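A morning at the open day in Skonside

I had promised myself to write this the same evening, but I came home tired and it took me a few days. The open day was on 24 May 2023, in the old weaving building in Skonside, where Ranjbar has its workshop on the second floor. I went by train from Kukcombe with a sandwich and a notebook, and I was there before the doors opened.

I should say first that I am not an engineer. I worked many years in purchasing for a company that made door fittings, and I know parts from their price and their drawing number. Robots I know from behind a yellow fence, where they do one movement all day and you must not come near. So I wanted to see the other sort, with hands.

The entrance was free, but you had to register for the demonstrations. They told us at the welcome that 523 people had registered, and that only 90 could go upstairs in the morning. I was lucky with my time. The ones who came later had to wait on the stairs, and it was warm on those stairs.

Downstairs there were posters and coffee, and a long table with old grippers from earlier years. Most were the simple kind with two flat jaws. A young woman from the workshop let us try one with a hand pump, and I picked up a pencil, then my own train ticket, then I dropped the ticket and could not get it from the floor any more. It gave me some respect for the whole subject.

Upstairs was what I came for. The project is called Skunuvlow and it is about assembly of small parts with a hand that has four fingers and a thumb. The robot must take a part from the table, turn it if necessary and put it together with another part. The work place is closed in at the back with plain white panels, and the table is an ordinary brown one, which I liked. I had expected something more like a hospital.

The man who explained everything spoke fast, and I did not catch all of it. What I understood is that the approach to the part is more difficult than the closing of the fingers. A person who takes a thing from a table lets the fingertips touch the table first, without thinking about it, and then slides them in from the side. For a machine this touching is a problem, because a little too low and it pushes against the wood with all its force, and a little too high and it closes over the top of the part. They spent the winter mostly on this, he said.

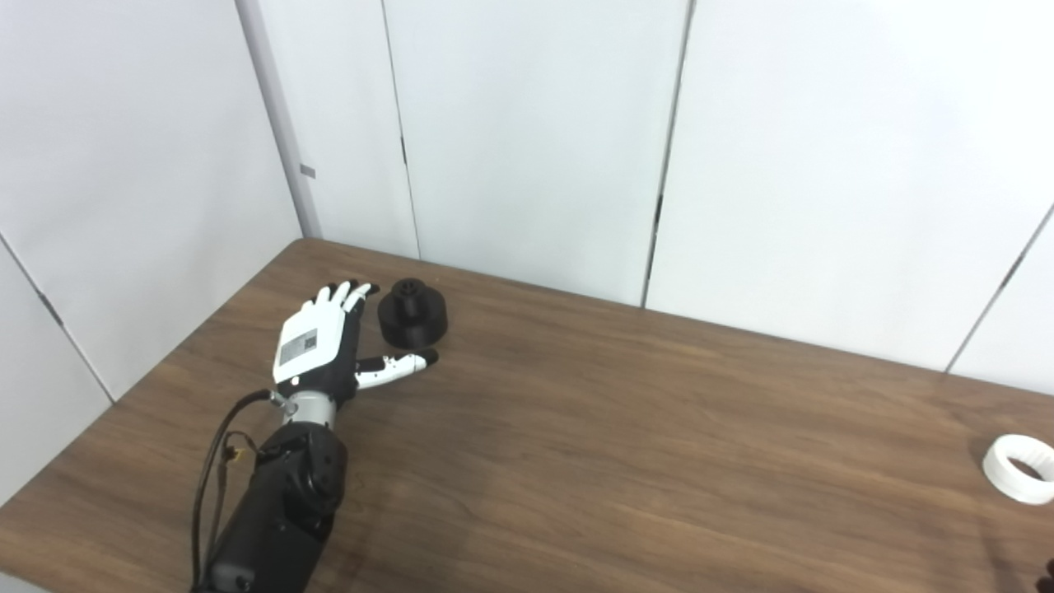
He told us also that the stepped shape is chosen on purpose. A wide disc at the bottom is easy to reach but hard to lift straight, and the narrow piece on top invites the fingers to a place where they hold badly. In our company we would have called such a part "unfriendly" and asked the designer to change it. At Ranjbar they are happy to have an unfriendly part, and they have practiced with it for months.

A lady next to me asked what one hand costs. He did not want to say the whole price, only that one set of fingertips is 200 dollars and that they wear out. I wrote this down immediately. It is an old habit. I wanted to ask how many sets they need in a year and who supplies them, but the next question was already coming from the back.

Somebody else wanted to know how many attempts are in the records so far. The answer was 1590 for this part alone, good and bad ones together. The bad ones are kept too, and he said that they look at them more often than at the good ones. I believe him. We had a shelf for returned fittings, and it was the most visited shelf in the building.

What surprised me most was how quiet the room was. There were many of us, and normally people talk, but everybody watched that hand as you watch a child with a full glass. When the group had to change I was not ready to go, and I walked very slowly to the door - I hope I did not annoy the people behind me.

Afterwards I sat outside on the wall by the canal and ate my sandwich. I tried to take my bottle cap from the wall and to notice what my fingers do. The ring finger does almost nothing. The thumb goes first, I think, but when I paid attention to it I became clumsy and it was difficult to say.

They plan another open day in July, with a smaller group and more time for questions. One must write to the workshop to get a place. I have already written, and I have asked about the fingertips.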